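Writing About Live Music: Notes for Session 2
Posted in September by the course instructor

Bring a draft of your concert review to class. It can be short, but it has to be about a show you watched from start to finish, in person or on a recorded release.

Setlist and order. Write down the songs as they are played. You will not use them all. A review that goes through every song reads like a receipt. Pick the opener, the closer and one song from the middle where the mood of the night changed.

Sound. Say what you could hear and where you were standing. In the sample review of Trollis at the Citport hall (capacity 3507), the writer complains that the bass buried the vocals, then mentions two pages later that he was next to a speaker stack. Put those facts together.

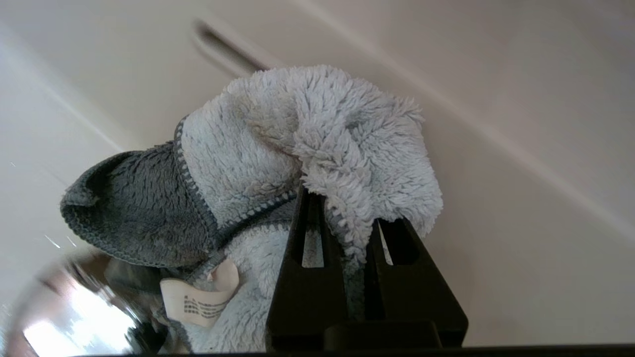
Recorded shows need a different approach. You are reviewing the performance and also the editing, the mix and the camera work. The Colico concert disc we watched cuts away from the guitarist in both of her solos. That belongs in the review, but keep it apart from your judgment of her playing.

Adjectives. "Energetic," "tight" and "epic" tell the reader very little. Replace each one with something the band did on stage.

Reading: the Chrysikopoulos packet, chapter 2. Skip the part on festival coverage for now, we get to it after the midterm.

Drafts are due at the start of class, double spaced, with the venue and the lineup at the top.

2 comments | 2 shares
Contact the department | Back to top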